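3.2 Garment set and rail layout

The garments were selected to represent what a household keeps on an open rail between washes. Knitted sportswear makes up a large part of the set. It is light and often perforated, and it changes shape more readily under a small load than woven cotton of the same size. The full inventory contains 144 items, sorted by fabric construction and by dominant color. Labels and tags sewn in or attached by the maker were left in place.

Garments were hung on the rail in mixed order. We did not group them by color or by length, as the household survey by Pinheiro and Eder found that open rails are seldom sorted in this way. Spacing was not controlled. Neighboring items were allowed to overlap, and lower hems were allowed to reach whatever surface stood beneath the rail. Other textiles were left on that surface where they would normally collect – bags, folded or crumpled pieces, items waiting to be hung.

Figure 3 gives a close view of one such arrangement, with a mesh garment in the foreground.

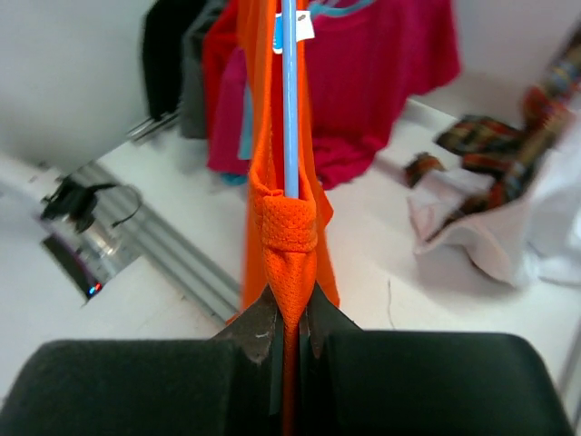 Figure 3. Orange mesh garment gathered into a rolled fold below the hanging folds. Other garments on the rail and a crumpled plaid item on the white surface are visible behind it.

Two properties of mesh are relevant to the annotation. First, the perforations remain visible where the fabric is bunched, so surface texture can be used to assign a region to a garment even when its outline is lost. Second, mesh hangs in long vertical folds, and the boundary between two folds of one garment can resemble the boundary between two garments of similar color. Red and pink items hung side by side were the main source of disagreement between annotators. Contrasting trim at a collar or hem reduced the difficulty, and we recommend that it be recorded as a separate attribute.

Each arrangement was labeled by two annotators working independently, and conflicting labels were passed to a third. Garments partly hidden by a neighbor received a label if any continuous area of fabric could be assigned to them. Sleeve ends showing beneath another item were labeled as fragments and linked to a parent garment only where the connection could be traced. The resulting label set covers 300 arrangements, of which 100 were reserved for evaluation.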